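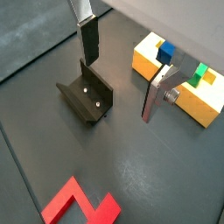

**Ticket 64, Guvico gripper kit: fingers creep open while holding**

Opened 4th August
Product: Guvico two-finger gripper kit with wrist camera, bought from Mac Giolla
Site: Kolham
Status: open, workaround in place

Hi all! I'm writing this one up as I go, so excuse the rambling. We've had the Guvico kit on trial since July and I've mostly been very happy with it (the camera setup took me one coffee, which is a first), but there's a problem with the grip and I'd like it sorted before we decide whether to buy a second one.

**What's going wrong**

The gripper picks a small part up fine, lifts it fine, and then somewhere on the way to the drop point the fingers relax a tiny bit. With the bigger pieces you'd never know. With the little cubes from the shape sorter, the part slides down the pad and goes into the opening crooked, or it lands on the top face and just sits there. The controller still says "holding" the whole time, so my program happily carries on and lets go of something that's already gone.

It isn't every run. I did 64 picks in a row with the same cube and the same path, and 7 of them went bad. All of the bad ones came in the second half of the batch, so my first thought was heat.

**What I've tried so far**

*Cleaned the pads.* Alcohol wipe, let them dry, ran it again. Looked nicer, same result.

*Raised the grip force.* I went up one step at a time from the default. It helps! It also makes the fingers close with a snap that knocks the piece sideways if I'm not dead center, so I've swapped one headache for another. I left it at 5 for the rest of the tests below.

*Slowed the arm down.* I dropped the travel speed by half between the pick and the drop. No change that I could see, and I watched a lot of very slow cubes.

*Checked the finger bolts.* The setup booklet says to check them after the first week and I'll admit I hadn't. One of them did take a little more turning. I got quite excited about that, ran the batch again, and 4 picks went bad. Better than 7, but I don't know if that's the bolt or plain luck.

*Swapped the cable.* I used the spare that came in the box. Nothing.

*Turned off idle saving.* Now we're getting somewhere. There's a setting in the Nureck software called "reduce hold current when idle," and it's on by default. With it off I ran the whole 64 again and every single one held. I turned it back on and the first slip showed up before I'd sat down.

**Where I think that leaves us**

My guess is that the gripper decides it's idle once the fingers stop moving, even though it's in the middle of holding something, and then it eases off. That would fit with the slips coming on the longer paths. It doesn't really explain why the bad ones all bunched up late in that first batch, so maybe heat is part of it too, or maybe I'd wandered into a slower part of the routine by then (my path gets longer as the drop points move across the table). I can rerun it in a fixed order if that would help you.

With idle saving off, the housing gets noticeably warm after a long session. I can rest my hand on it, it's fine, but I don't love leaving it like that all day.

**Things I need from support**

1. Is it safe to leave idle saving off for a full working day?
2. Can the idle timer be made longer? I found the on/off switch but no time setting anywhere.
3. Should "holding" drop out when the fingers move after a grip? The feature list Mac Giolla sent us says the kit has slip detection, and I'd pretty much assumed that's what it was for.
4. If it is a firmware thing, can I update over the normal cable or do I have to send the unit back? Please don't say send it back, we've only just got the camera calibrated!

**Setup notes, in case you want to copy it**

Gripper on the wrist flange with the standard adapter plate, nothing custom. Factory finger pads. I'm testing with the wooden shape sorter and colored pieces because they're cheap and they're all different shapes, and if one drops it doesn't matter. The sorter isn't clamped down, so every now and then a crooked piece nudges it. I've been putting it back against a tape mark between runs, though I forgot a couple of times in the early tests. The force scale is the one in the software slider, no idea what that comes to in newtons.

**Update, same day, after lunch**

Support wrote back quickly, thank you! They asked me to export the log from a bad run with the force back at the default, and it's attached to the ticket now. They also asked whether the slip happens with the arm parked. Good question, I hadn't tried. I closed the gripper on a cube, left the arm still and went off to answer email. When I came back the cube was on the table. Controller said "holding."

So the arm's movement isn't needed for it to happen, and I've stopped fiddling with the speed.

**Update 2**

Support says the hold current shouldn't be dropping at all while a grip is active and they've passed it to the firmware people at Nureck. The answer on question 1 was yes, leave it off, as long as the vents on the housing aren't covered. Questions 2 and 3 are still waiting.

I'm keeping idle saving off and the force at 5 until I hear more. Please leave the ticket open, and if you send a test firmware I'm glad to run the same batch on it and post the results under this one.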